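4.2 Where people put the table

We had meant to spend most of our time in Clondatdale on kitchens, and the interview guide that Irén Hajdu drew up in August has page after page on stoves and sinks. People were kind and answered all of it, but sooner or later nearly every talk drifted back to the table, and after the first week we simply let it. Where does it stand, who moved it last, and why did the move cause such a fuss? In the end we had notes from 13 households on this one piece of furniture, and they turned out richer than anything we had planned for.

The older residents mostly kept the table against a wall and pulled it out for company. Piroska Szűcs told us that her mother would not have dreamed of leaving it in the middle of the room on a plain Tuesday, when there was ironing to be done and children underfoot. Younger families liked to walk all the way around it – even in rooms where that meant giving up a cupboard or a good armchair. Bence Gulyás had tried both ways in a single winter and was still not sure, and he was cheerful enough about it to show us the marks on the floor.

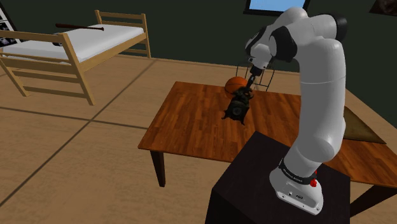

Figure 7. Reddish-brown wooden table in a simulated room.

Color came up more often than we expected, too. Reddish-brown wood was what most people pictured when we asked them to think of "a proper table," whatever they happened to own themselves. Several had painted theirs white or gray over the years and spoke of it a bit wistfully, as one speaks of a haircut. Irén Simon, who has sanded hers back to the bare wood, said the job took 12 evenings and that she would gladly do it again.

We should be careful not to make too much of this. Our households all live within a short walk of one another, they borrow each other's chairs, and they have surely talked these matters over many times before we came along with our notebooks. Still, the wall-or-middle question divided them more clearly by age than by the size of the room, and we return to it in Section 5, where the floor plans are compared.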